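Home | Local | Business | Schools | Opinion | Obituaries | Classifieds

Heywood repair shop takes in the town's tired computers

Print this story | E-mail this story
9 comments | 49 shares

Friday, July 17, 2020

HEYWOOD: Anyone with an old office computer holding up a plant can now bring it to Rerero, the secondhand electronics shop on Hirnel Street, where it will be taken apart with more attention than it ever got at work.

The shop has started a parts program it calls Sternusa, a name that owner Kalliopi Softić says she picked because the web address was cheap. Retired desktops and workstations come in through the side door, give up whatever still has some use in it, and leave as several smaller piles. Memory goes in one bin, processors in another, and screws in a coffee can that Softić describes as "the real asset of this business."

The goal is 300 machines by the end of September. The first batch came from an accounting office that moved to laptops in the spring and left its towers stacked in a hallway, where staff had begun using them as a shelf for other towers.

"People think it's junk because it's slow," Softić said. "It's slow because it has eleven toolbars on it."

Working parts go into rebuilt computers priced at $49, mouse included, keyboard negotiable. Boards that can't be reused are sent to a recycler twice a month. Hard drives are wiped or drilled while the owner waits. Softić reports that customers nearly always ask for the drill.

Workstations are the favorites on the bench. They tend to have more slots to work with and were usually bought by someone spending a company's money. A Dell board still in its open case, the processor socket empty and the memory slots in view, is a fair look at how far the stripping goes.

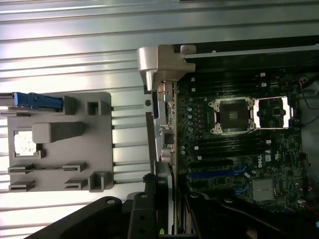 What to bring

Drop-off is free and runs weekday afternoons until 2. Desktops, workstations and loose cables are welcome. Printers are not, and Softić asks that residents stop leaving them by the door at night.

Print this story | E-mail this story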